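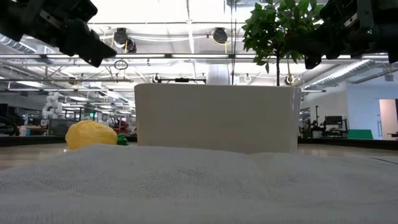

Sekley is a table of 252 care labels from small indoor trees sold around Destley, with every claim on each label typed out and sorted. It exists because I stopped believing the labels. Almost every one promises that the plant is "easy", "air-purifying" or "suits any room", and very few tell you how much light it wants or what it should be planted in. A small tree in a big white planter box, with a thin dark trunk and a cluster of green leaves at the top, looks settled wherever you put it, and that look is what the label is selling. Whether the roots like a box that size is another matter, and the label rarely says a word about it.

Read the limits section before you quote anything from this. I mean that more than most READMEs do.

What's in the folder

labels.csv – one row per label, 11 columns
notes.txt – my remarks on odd cases, in no useful order

Columns in labels.csv

id: plain running number, no meaning
seller: drernedov, elouafi or other
name_on_label: copied as printed, spelling mistakes included
light: the exact words on the label, or blank
water: the exact words on the label, or blank
pot_advice: anything on pot size, drainage or repotting, or blank
final_height: as printed, with whatever unit they used
health_claim: yes or no
health_text: the wording, if yes
easy_claim: yes if the label says easy, simple, low-care, hard to kill or similar
botanical_name: as printed, or blank

A blank means the label was silent. It doesn't mean I forgot, though I have fixed a few rows where I had forgotten, so judge for yourself.

How the labels were collected

Most came from the Drernedov garden centre and the El Ouafi nursery. The rest came from supermarkets, hardware shops and one weekend market, and those are all filed under "other". I typed up each label in the shop or from a photo of the tag, then checked it against the photo at home if there was one. Tags too faded to read were skipped. Labels with the same wording were kept only once per seller, even when they turned up on several kinds of tree. That happens more than you'd hope. One tag at Drernedov was tied to plants that plainly weren't the same kind of thing, and the watering advice can't have been right for all of them.
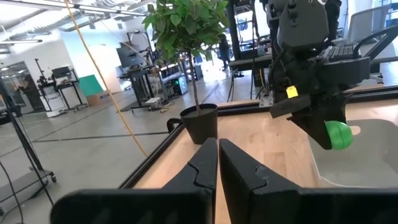
Thin brown trunk, dense green crown, round black plastic pot.

Things I would not trust

Final heights. Some labels give the height in the ground, some in a pot, and most don't say which. I've seen the same botanical name with two heights that can't both be true. Averaging this column will give you a tidy number with nothing behind it.

Water advice. "Water when dry" is the usual line. Dry where? The surface, a knuckle down, the bottom of the pot? I left the wording alone and made no attempt to turn it into days. An earlier version had a column that did, and I removed it in version 2. If you still have that file, please bin it.

Health claims. The column records that a claim was printed. It says nothing about whether a plant in a lounge room cleans the air enough for anyone to notice. I doubt it, but my doubt isn't in the data either.

The easy_claim column. I decided what counts as "similar", and another reader would decide differently. "Forgiving" went in. "Rewarding" stayed out – it sounds to me like a warning.

Limits

All of this comes from one town, and it reflects what shops there chose to stock while I was looking. Destley is warm and humid for much of the year, so a label that reads as nonsense here may be fair enough in a colder place. Supermarket plants are under-counted. No plant was bought, grown or tested for this work, so the table can't tell you which advice is good. It can only tell you what was printed and what was left off.

Uses

Fine: checking how often labels leave out light or pot advice, or practising text sorting on short, messy scraps.

Not fine: deciding how to water your tree, ranking the sellers, or building a plant care app.

Changes

Version 2 drops the watering days column, merges the smaller shops into "other" and fixes the rows where the botanical name had slipped into name_on_label. The ids were left as they were. The next batch of corrections goes in after October.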